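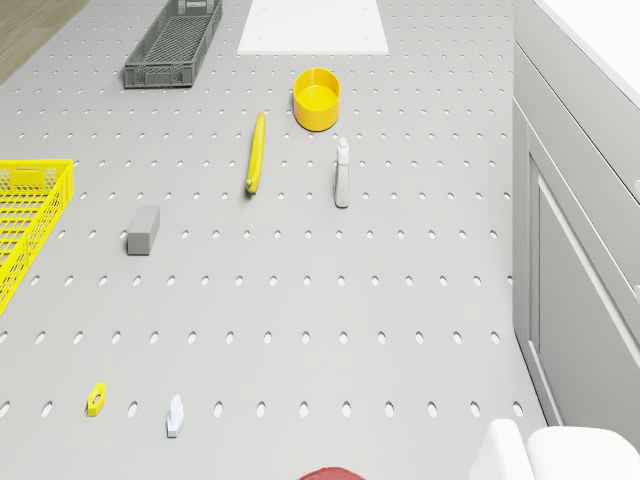
## Getting Pulier to plan against a simulated table

Sat 3 September. Quick writeup before I forget the flags. Covers: load scene, build collision world, plan a reach, replay it. Assumes Windis is already installed and the sim opens. If it doesn't, fix that first, nothing below will help.

### 1. Load the scene

Start the sim headless, then attach a viewer. Not the other way round, viewer-first grabs the render port and the planner node hangs on startup.

```
windis up --headless --seed 3421
windis view --attach
```

Keep the seed. Same seed = same layout, and you want the same layout until the planner works. Randomize later.

### 2. Pick what counts as an obstacle

Default config throws every mesh into the collision world, pegboard included, with full geometry. All those little holes. Planning time goes through the roof. Swap the board for a flat box:

```yaml
collision:
 pegboard: box
 cabinet: box
 crate: hull
 basket: hull
 cup: mesh
 default: hull
```

Cup stays as mesh if you ever want to drop things in it. A hull closes off the open top and the planner will treat it as solid. Same goes for the crate and basket, change them when you get to placing. For reach-only, hull is fine.

Check the cabinet box by eye. It runs the whole right side and the arm base is close to it, so a box that's even slightly too fat puts the start pose in collision. Error you get is `start state invalid`, which tells you nothing about which body.

```
pulier check --start --verbose
```

Verbose prints the pair. Shrink the padding on that one body, dont lower it globally.

### 3. Plan the reach

```
pulier plan --target banana --frame board --iters 1000
```

1000 iterations is plenty for a top-down reach. If it fails at 1000 it'll fail at more, go look at the goal pose instead. Usual suspects:

- goal given in world frame, flag says board
- gripper yaw not aligned to the object's long axis
- approach offset is negative (goes through the table)
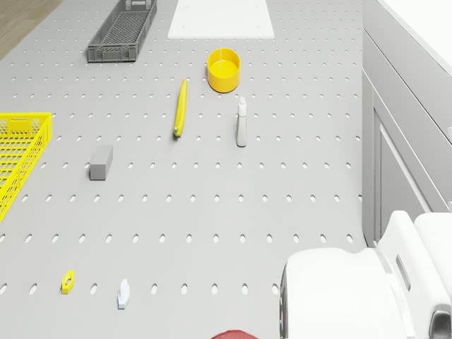

Approach direction next, as the planner default is bad. It picks the shortest path in joint space and doesn't care what it sweeps over on the way. For this layout the arm comes in from the lower right and the spray bottle stands to the right of the banana, so a low straight line across is asking for trouble. Add a via point above the target and come down vertically:

```yaml
approach:
 mode: vertical
 via: above_target
 retreat: same
```

Put `retreat: same` in even if you're only reaching. Otherwise the way back gets planned from scratch and you're debugging two paths.

### 4. Perception instead of ground truth

Up to now the poses came straight from the sim. Swap in Venckus:

```
pulier plan --target banana --poses venckus
```

Expect it to get worse. Things to watch:

- objects cut off by the camera view. Pose estimate from half a basket is not a pose estimate. Set `min_visible` and let it drop them from the target list, but KEEP them in the collision world using the last good pose.
- gray on gray. The block against the board gives weak edges. Turn on the depth channel.
- the arm itself. Mask it out or it shows up as an obstacle and you get start state invalid agian.

### 5. Replay

```
jonden replay last --speed 2
```

Jonden reads the saved trajectory, no replanning. Speed 2 is ok for looking, use real time if you're checking controller tracking error. Log goes to `runs/`, it only keeps the last 7 so copy out anything you care about.

### TODO

- placing into the crate (needs mesh collision, see step 2)
- port the config to the December branch, key names changed
- gripper width per object, hardcoded right now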